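Horkix planner and replay tool: frequently asked questions

Some of these have been asked more than once, a few of them by us.
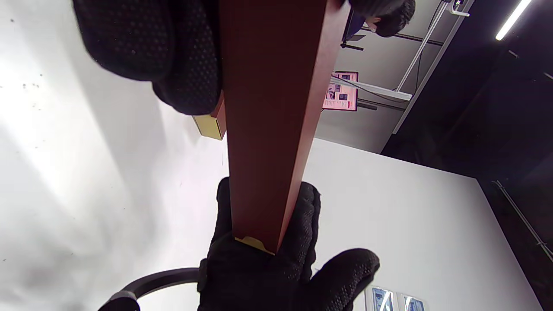
What does Horkix do?

It takes recordings of people handling things and turns them into motion plans a robot arm can try. Long, awkward objects are its main interest: boards, rails, broom handles, anything that makes two hands necessary and a doorway narrower than it was. It covers perception, planning and replay. It does not cover making tea, though the request is still open.

Which parts do I need to install?

Three packages. Shehu reads the video and works out where the hands and the object are. Binari does the planning. Horkix itself is the window with the buttons, and most people think it is the whole thing. We have stopped correcting them.

Why does Shehu lose the object when a hand covers it?

A thick glove over the end of a board hides the very corner Shehu would most like to see. Version 2 keeps guessing from the last good view for up to 45 video images, then gives up and marks the track grey. You can raise the limit in the settings. The guesses become more confident with age and no more accurate, so raise it gently.

Do gloves confuse the hand tracker?

Plain ones, a little. Black gloves against dark furniture, rather more. Dotted grip gloves do quite well, as the pattern gives the tracker something to hold on to. If your gloves are plain, switch on "low texture hands" before importing and expect the import to take longer.

My background is very bright. Is that a problem?

A white wall under strong light will swallow a pale edge without complaint. Lock the exposure before you record. If the recording already exists, try the "recover edges" filter, which helps about as often as you would expect a filter to help.

Can Binari plan for two arms at once?

Yes, provided they are holding the same object. It treats the object as the thing to be moved and works out the arms afterwards. Two arms with two separate jobs are on the list for January. We have not said which January.

The planner says "no path found", but I can see a path. Who is right?

Usually you. Check the safety margin first: the default is 9 centimetres on every side, and in a room with chairs in it that rules out most of the room. Armrests are a particular nuisance because they are thin and curved, and the planner rounds them up into something the size of a suitcase. Drop the margin to 7 and try again with the arm speed turned down.

Does it treat posters and picture frames as obstacles?

Anything flat on a wall becomes part of the wall. A rail or bar standing in front of the wall ought to be kept separate, and since the last release it mostly is. If your plan goes straight through one, send us the log.

Can I edit a plan by hand?

You can drag any point on the path. Binari will then smooth the result, and sometimes smooths it back to what it had before. Tick "keep my changes" to win the argument.

Is it safe to run a new plan at full speed?

No. Run it in the simulator, then run it slowly on the arm with a hand near the stop button. Horkix asks you to confirm both steps - you can click through without doing either, and the log will record that you did.

Where do I report a fault?

Through the Funness help page. Attach the recording, the plan and the log. "It went wrong" is a fair summary but leaves us with some follow-up questions.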